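Filed under: Account Security > Login and Lockout > My running log

I'm keeping this as one long note in the ticket because the last time I split things up, half of it ended up in a separate case and got closed on me. So, everything goes here, oldest stuff first, and I'll keep adding until we're sure it's done.

Quick background for whoever picks this up. I look after accounts and email for the Prildale office of Khasawneh, and we've got 35 people here. There's a second office in Omville that shares our mail system but has its own person for IT. We sign in to everything through Tisico – mail, files, the time sheets, the lot. I'm not a security specialist. I'm the one who knows where the router is, and it grew from there.

What I first noticed

It began with Larasati Sembiring in billing, who got locked out a little before 9 in the morning. No big deal, people forget passwords. I reset hers, she got in, and I went to get coffee. By 10:15 she was locked out again and she swore up and down she hadn't typed anything wrong. I believed her, mostly. I reset it again, and this time I stood there while she signed in. Worked fine. Twenty minutes later, locked.

So I pulled up the sign-in report in Tisico, which I should have done the first time. There were 400 failed attempts against her account since midnight. I had to scroll back up and check I was looking at one person and the right day. I was.

The attempts came in little bursts, with a gap, then another burst. The lockout lifts by itself after a while, and whatever was doing this seemed to know that, or else it just never stopped and the report was rolling things together. I still don't know which. If support can tell me how that report groups entries I'd love to hear it, since the help page only has one sentence on the subject and I've read it enough times to recite it!

What I tried first (didn't help)

Changed her password a third time, to a long one. Still locked out, and of course she was – the lockout doesn't care how good the real password is, it only counts the wrong guesses. I knew that, I think, but I was in a hurry.

Signed her out of every device from the admin page. No change.

Took her phone off the mail system completely. This was my best idea at that point, because I've seen an old phone hang on to an old password and keep trying it forever. We waited through lunch. Still failing.

Had her look for anything else she'd ever set up with her work login. She remembered a tablet at home, so her husband turned it off for us. Nope.

At this point I opened the ticket. The first reply told me to clear the browser cache. I did it, I'm noting it here, it made no difference, please don't ask me to do it again.

Looking at where it was coming from

The report has a column for the source address, but it's hidden until you go into the view settings and tick it. Once I had that showing, things got a lot more interesting. Most of the failures were coming from addresses I didn't recognize, all over the place, hardly any of them used more than a few times. But a chunk were coming from our own address. Our building!

I'll admit my stomach dropped a bit. One set from outside is a person (or a script) guessing passwords. A set from inside could mean somebody's already in, and those are two very different afternoons.

I called the Omville office to ask whether they were seeing the same thing, and they had some of it, the outside part only. Nothing from inside. Their guy had noticed it earlier in July and figured it was background noise, and to be fair to him, none of his people had been locked out. 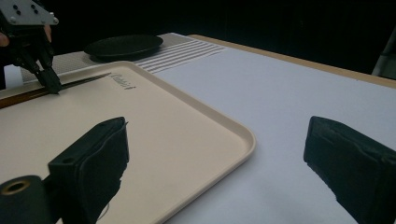
So I had two problems stacked on top of each other and I'd been treating them as one. I decided to chase the inside one first, seeing as that was the one I could walk up to.

I went through the list of what was on the network and shut things off one by one, waiting ten or fifteen minutes each time and then refreshing the report. It's slow and it's boring and people come by to ask why the conference room screen is dark. Larasati's own computer off – failures kept coming. The spare laptop off – same. Then I got to the big copier by the mail slots, and the inside failures quit. I turned it back on, waited, and there they were again. Did it once more to be sure.

The copier has a scan-to-email feature, and it needs a login to send mail. Whoever set it up years ago used the login of the person who was sitting closest, and that person was Larasati. I'd made her change her password at the end of June when we moved everyone to the new rules, and the copier had been knocking with the old one ever since. Why it only started locking her out now, I can't say for certain. My guess is that the copier alone wasn't making enough wrong guesses in a short enough stretch, and the outside attempts pushed the count over the limit. If that's right, either one by itself might have gone along quietly for months.

The copier fix

I made a separate account just for scanning. It can send mail and nothing else, it can't sign in to files or time sheets, and it has its own password that I've stored in the office vault. Took her name out of the copier settings altogether. I also changed the copier's admin code, which was still the one it came with (yes, I know).

Inside failures since then: none. Scans go out fine, though the sender name now shows up as "Prildale Scan" and I had one person forward a scan to me asking if it was a virus. Good instincts, I told her.

The outside part

This took longer. With the copier out of the picture I could see the rest clearly, and it wasn't only Larasati. There were 7 accounts being tried, hers far more than the others. All seven belong to people whose addresses are on our public contact page. Billing is listed first on that page, so I suppose it makes sense she got the worst of it.

I went looking for any successful sign-in from a strange address, going back as far as the report would let me. I found one that scared me, on a sales account, and it was the guy's own hotel on a work trip. He had the receipt. Otherwise nothing, and I checked for mail forwarding rules on all seven accounts too, because I've read that's the first thing they set up once they're in. All clean.

Then I did these:

Turned on the code-from-your-phone step for everyone. It had been optional, and only 3 of the seven had bothered.

Switched off the old style of mail sign-in, the kind that skips the code. It was still allowed for our whole group. This is the change that made the biggest dent – the failures in the report dropped off within the hour, and the lockouts stopped with them.

Swapped the names on the contact page for shared addresses, so billing is just "billing" now. That doesn't undo anything, their addresses are out there already, but it felt silly to leave it up.

Sent Omville the same list. They've done the mail sign-in one and are working on the rest.

One thing broke when I switched off the old sign-in, so note this if you're doing the same: the door system sends a nightly email report and it stopped arriving. It used the old method. I gave it its own limited account the way I did with the copier, and the report came in at 2 a.m. like it's supposed to.

Still open, please don't close yet

1. How does the sign-in report group failed attempts? Is 400 the real count or a count of bursts?

2. Can I get an alert when one account passes a set number of failures? I can only find one for successful sign-ins from a new country.

3. Could the source address column be on by default? I'd have saved most of a day.

4. Larasati asks whether she can have her old short password back. I've told her no, but I promised I'd put it in the ticket.

Latest check, 4:40 p.m.: no lockouts, no failures from inside, a handful from outside that all get turned away at the first step. I'll look again in the morning and add a line here.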